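Wumau Build FAQ

The questions I get most about my two-armed bench setup, last updated Thursday, June 1, 2023.

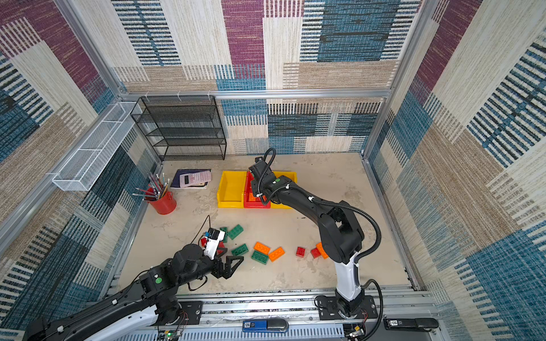
Wumau at work on the toy bricks, one arm over the red bin.

What is Wumau?
It's my home robot project! Two arms on one aluminum rail, sorting toy bricks on a tabletop. I started it in March and it has pretty much eaten my weekends.

Why is there fabric on the walls?
Plain walls were boring, and I love stripes. I also want the cameras to cope with a busy background — my living room isn't a lab.

How many practice runs have you done?
1,876 so far. I was only aiming for 1,000, but I kept finding new ways to toss the bricks down.

Does it ever drop things?
Oh yes. My last batch was 166 runs, and orange gave me the most grief (I'm still fiddling with the grip settings).

Can I get the plans?
The rail drawings and parts list are on my Kinden page, free to use. Wiring notes are coming once I've cleaned them up — they're a mess right now.

Will there be a version 2?
I hope so! I'd like to swap in softer fingertips first and see how that goes.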